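Ronano releases second version of its Corkora grasp planner

TUDSIDE – Robotics software firm Ronano has released version 2 of Corkora, its planning and control package for arms that handle small household goods. The update is available to existing licence holders from Tuesday and to new customers from February.

The main change is in how the planner treats objects that are not standing upright. Version 1 assumed that bottles, jars and shakers would be found on their bases, and it asked for operator help when they were not. Version 2 estimates the full orientation of the object first, then searches for a grasp that leaves enough room for both sides of the gripper to close above the worktop.

The search runs on the robot's own computer and does not need a network connection. If no safe grasp is found, the arm stays where it is and the software reports which limit was reached, such as wrist angle or clearance from the surface.

Ronano tested the release in Pringle, its in-house simulator, before moving to hardware at its Tudside workshop. The test set covers 174 object models and 3,784 starting layouts. Kitchen worktops make up the largest group, and many use strongly patterned stone, as earlier versions of the perception module sometimes took veins and shadow edges for the outline of an object.

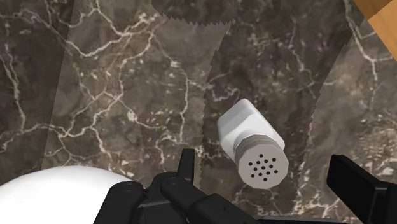
Does Corkora have to be retrained for each new worktop?

Customers can use the supplied perception model on most surfaces without retraining. Where results are poor, the package includes a tool that takes a short set of pictures of the bare surface and adjusts the detection thresholds to suit.

Version 2 also adds a replay tool. Engineers can load a logged attempt, step through the planner's decisions and run the same layout again with different settings. Logs from version 1 can be opened but will not show grasp scores, which were not saved at the time.

Other changes include a shorter start-up check, clearer error messages and a single settings file in place of the previous four. The company has closed 716 reported issues since the last major release, most of them in the motion planning and logging modules. A list is included with the download.

The software supports 8 gripper models at launch. Drivers for suction tools are still in development and are not part of this release.

Licence holders with a current support contract will receive the update at no extra charge. Version 1 will continue to get security fixes for one year, but no new features.

About Ronano

Ronano develops planning, perception and simulation software for robot arms. It is based in Tudside and supplies research groups and equipment makers.

Press enquiries should be sent to the Ronano press office through the contact form on the company's website.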